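Rastik Bottle-Top Water Dispenser, Floor Standing, White

Item: Rastik 2
Color: white
Sold by: Roltis Workplace Supply
Price: $185.00

The Rastik is a freestanding water dispenser for offices, workshops and classrooms. It takes a standard jug on top and needs no plumbing. Place it near a wall outlet, load the jug and run a few cups through before the first use.

Two taps on the front give cold and room temperature water. The drip tray lifts out and can be washed by hand with dish soap. The cabinet wipes clean with a damp cloth. Do not use scouring pads on it – they dull the finish.

Details
Height without jug: 91 cm
Taps: 2
Jug: not included
Power cord: fitted, grounded plug
Use: indoors only

Placement
The dispenser should stand on a hard, level floor. Leave a hand's width between the back of the unit and the wall so that air can move. Keep it out of direct sun and away from radiators. It fits well in a line with low cabinets or a coat rack, and the jug can be changed from the front or from either side.

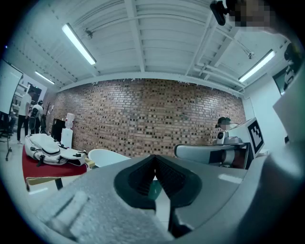
White dispenser with a clear jug, against a brick wall beside a dark cabinet and coat rack.

Delivery and returns
Ships in one carton. Check the carton for dents before you sign for it, and report any damage within a week. Unused units can be returned in the original packing. Units that have been filled cannot be taken back unless there is a fault.

Goes with
Fidora cup holder, side mount
Avotiņš jug rack, floor model
Rastik replacement drip tray

Spare taps are ordered separately – have the item number ready when you write to us.

Page updated 14 Sep 2020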